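1/4 Flerkora has published its equipment plan for the coming year. The largest item is a second two-arm cell for the sorting bench.

2/4 Quotes were received from Bornoreck and Warraich. The approved ceiling is $3,488 per month on a 44-month lease - grippers included, installation billed separately.

3/4 Storage boxes, trays and table mats are budgeted at $1,000. Bench work continues on the present cell. 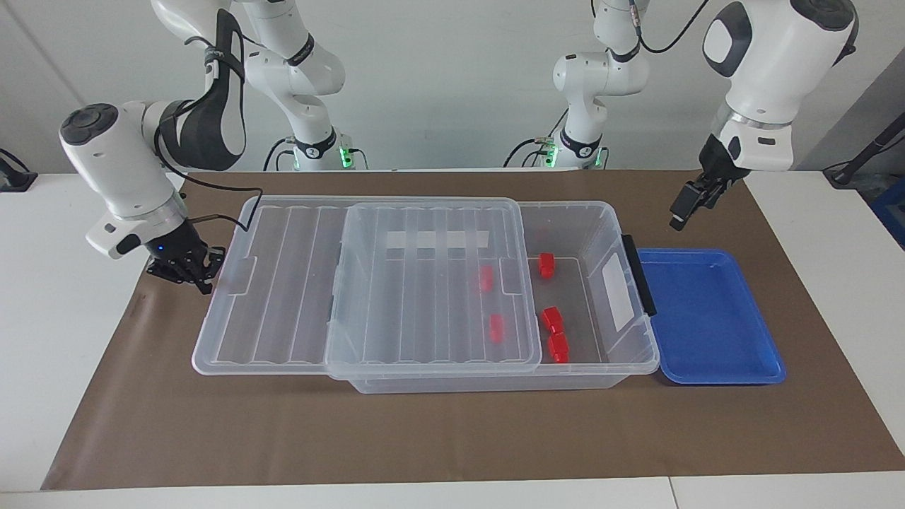
4/4 Suppliers may send questions to Nusrat Paracha in Purchasing.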